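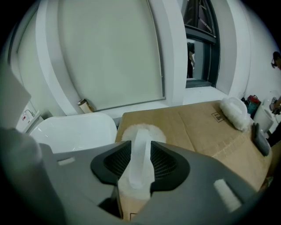
Hae-won Cha objected to this reading when an earlier draft was circulated: the Jerasville council, in her view, did not favour Kitberg over its poorer residents, it simply never had both files open on the same desk. We think she is right about the desk. The question is why the desk stayed so tidy.

4.2 Two kinds of form

A household in Jerasville applying for the winter heating grant, worth 800 a year at most, fills in 11 pages and supplies bank statements for every adult at the address. Kitberg, applying for relief on its Karorholm warehouse, sent a letter. It was a good letter, with a map. Relief was granted on a Thursday, between an item on bins and the tea break.

Figure 3. A flat brown cardboard box with a white fluffy tuft on it.

Of roughly 4,000 households that qualified for the grant, 1,000 applied. Officers we spoke to took the gap as a sign that need had been overstated. Robel Weldu, interviewed in November, took it as a sign that people had seen the form. The earlier Mersha survey found much the same split between those who write forms and those who fill them in.

No one proposed a means test for Kitberg. We asked whether one had been considered, and were told that firms find such questions intrusive - a finding we were able to repeat with every household in the sample.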